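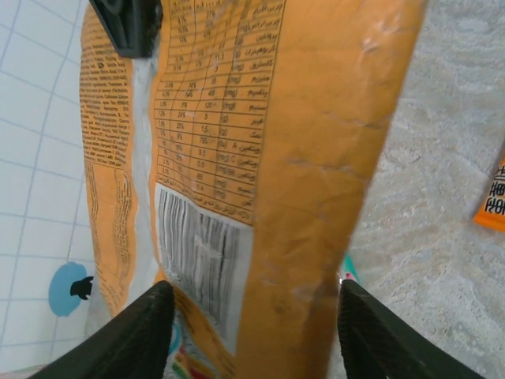
共用棚の三段目にあった袋。裏面。

裏面の人々

トロンディットゲート荘の台所には共用棚があり、共用棚には規則がある。名前の書いていない食べ物は40日間そのまま置き、それでも持ち主が出てこなければ、見つけた者が食べてよい。規則を作ったのはモラグ・パーヴェスで、紙に書いて冷蔵庫に貼ったのもモラグ・パーヴェスで、棚に名前を書かずに物を置くのも、たいていモラグ・パーヴェスである。

橙色の菓子袋が三段目に現れたのは十一月の初めだった。くしゃくしゃで、裏を向いていた。印刷はペルシャ文字で、上のほうに栄養成分の表があり、その下にバーコードがあった。私はそれを見て、自分のものではないと思い、隣の煮干しを取って部屋に戻った。煮干しも私のものではなかったが、こちらには規則を適用する気にならないほど腹が減っていた。

翌日、台所に行くとモラグが袋の前に立っていた。腕を組んでいる。彼女が腕を組むときは、誰かが家賃を滞納しているか、誰かが彼女のチーズを食べたときである。

「これ、あなたの?」
「違います」
「じゃあ中身は何」
「違うと言っているのに、中身を聞くんですか」
「違うなら、表を見ればいいじゃない」

そう言いながら、モラグも表を見ようとはしなかった。気持ちはわかる。見つけた者が食べてよいという規則は、裏を返せば、触った者が見つけた者だということである。中身がおいしいものなら結構だが、そうでない場合は、40日寝かせた謎の菓子を引き受けることになる。去年それで瓶詰めの何かを引き受けたジエンホア・ジンは、捨て方を調べるのに丸一日かけ、結局まだ捨てていない。

そのジエンホアが降りてきて、やはり袋には触らず、中腰になって裏面を読みはじめた。彼は昔、シナリという食品輸入会社で三か月だけ働いたことがあり、以来、食品の裏面については家の中で最も発言力がある。三か月のうち二か月は倉庫で段ボールをたたんでいたそうだが、本人が言わないかぎり誰もそこには触れない。

「数字のところは右が項目名だ」と彼は言った。「ペルシャ文字は右から読む」
「それくらい知ってる」とモラグが言った。知らなかったときの声だった。
「これは、たぶんビタミンA。こっちはビタミンCじゃないかな」
「たぶん、というのは」
「たぶんだ」

ビタミンが書いてあるなら体にいいのだろうと私が言うと、ジエンホアは気の毒そうな顔をした。書いてあるのは量であって、いいか悪いかではない。倉庫で学んだことらしかった。

表の中には795という数字があった。これが議論のもとになった。モラグは塩だと言った。根拠は、大きい数字はたいてい悪いものだという人生経験である。ジエンホアは行をたどろうとしたが、袋にしわが寄って表が左へいくにつれて下がっており、目が途中で隣の行に乗り換えてしまう。三度たどって三度とも違う答えになり、彼はそのすべてを自信ありげに発表した。

「18というのもある」と私は言った。「これは年齢制限では」

二人とも返事をしなかった。

一週間もすると、袋は台所の話題の中心になっていた。二階の人まで見に来た。二階の人というのは本当に二階の人としか呼ばれておらず、郵便受けにもそう書いてある。この人は表の数字を一通り眺めてから、バーコードを指さして、これを店で読ませれば品名が出るはずだと言った。いい案だった。問題は、店に持っていくには触らねばならないことである。

そこで私が、触らずに持っていく方法を考えた。盆に載せるのだ。盆の上に袋が移動するのは盆の都合であって、私の指は関係がない。モラグは規則の紙を読み返し、盆については書いていないと認めた。書き足そうとしてペンを探しているあいだに、私は菜箸で袋を盆へ押しやり、家を出た。

角のクラメッティ商店には、客が自分で値段を調べる機械がある。盆を掲げて赤い光の下にかざしたが、うんともすんとも言わない。袋の折れ目で、縞がすっかりゆがんでいる。角度を変え、膝を曲げ、盆を傾けていると、店主が来て、うちではそれを売っていないと言った。存じていますと私は答えた。では何をしているのかと聞かれたので、名前を調べているのだと言うと、店主は袋を見て、それから私を見て、人にものを渡すときの優しい声で、表を見たらどうかと言った。

「それができれば苦労はしません」
「手が悪いのかい」
「規則が悪いんです」

店主は私のために、178円の飴を一袋まけて100円台の前半にしてくれた。具体的には151円である。なぜ飴を買うことになったのか、今もってわからない。盆に袋が二つ載った状態で坂を上りながら、私は初めて、橙色のほうの重さについて何も知らないことに気がついた。盆と飴と一緒では見当もつかない。

家に着くと、留守のあいだに派閥ができていた。モラグと二階の人は塩辛いもの派で、ジエンホアは甘いもの派だった。彼は、甘い菓子にもビタミンの表はつくと主張していた。モラグは、そんな菓子は食べたことがないと言った。食べたことがないのは甘いもの派にとって不利な証拠なのか有利な証拠なのか、私には判断がつかなかったので、飴を配って中立を宣言した。

賭けもあった。甘いものならモラグが風呂掃除を一か月、塩辛いものならジエンホアが同じだけ。私はどちらでも掃除をしないですむので、この時点で謎の解明にいちばん熱心でなくなった。

十一月も終わりかけたころ、モラグの妹から電話がかかってきた。エンティリという港町に住んでいて、年に一度、荷物を送ってくる人である。電話は台所の固定電話にかかり、モラグは袋の真ん前で受話器を取った。

「ええ、届いた。ええ、ありがとう。靴下ね、温かいわ。え?」

そこで彼女は黙った。私たちも飴をなめるのをやめた。

「一緒に入れた? 何を?」

モラグはゆっくりと棚のほうに体を向け、それから、もっとゆっくりと私たちに背を向けた。電話のコードが胴に一周巻きついた。

「ああ、あれ。ええ。もちろん。おいしかった」

受話器を置いてからしばらく、冷蔵庫の音だけがしていた。ジエンホアが、人生で初めてではないかと思うほど丁寧な言葉づかいで、何がおいしかったのかお聞かせ願えますか、と言った。モラグは、何が入っていたか聞く前に電話が切れたのだと答えた。切ったのは彼女である。

「靴下を出すときに、邪魔だから棚に置いたのよ。たぶん」
「名前も書かずに」
「自分の荷物から出たものに、いちいち名前を書く人がいる?」

私たちは冷蔵庫の貼り紙を見た。彼女の字で、いちいち名前を書くこと、とあった。

そこからの話し合いは長かった。持ち主がわかった以上、表を見ても罪にはならない。しかし賭けがある。モラグは持ち主であり賭けの当事者でもあるので、表を見る役には不適当だと二階の人が言った。ではジエンホアが、となると今度はモラグが、シナリで三か月も働いた人間は裏面だけで中身がわかってもおかしくない、公平ではないと言い出した。それを聞いたジエンホアはまんざらでもない顔をして、賭けの公平さなどどうでもよくなったようだった。

結局、私が見ることになった。飴を配った実績が評価された。

私は手を洗い、拭き、袋の前に立った。三人が一歩下がった。端をつまむと、かさりと鳴った。しわの奥、バーコードの下のあたりに、赤や黄や緑や青の印刷が少しだけのぞいている。表側の絵の続きだろう。ひと月近く眺めてきたのに、そこに色があることに私は気がついていなかった。

「どうしたの」とモラグが言った。
「風呂掃除の件ですが」と私は言った。「私が当てた場合は、どうなるんでしょう」
「あなた、賭けてないでしょう」
「今から賭けます。甘くて塩辛い、で」

ペンが見つかったのはそのときで、見つけたのは二階の人だった。モラグはそれを受け取ると冷蔵庫に向かい、規則の紙の余白に、途中参加は認めない、と書きはじめた。余白が足りず、最後の二文字は冷蔵庫の扉に直接書かれた。

私はつまんだ端を放さずに、彼女が書き終わるのを待っていた。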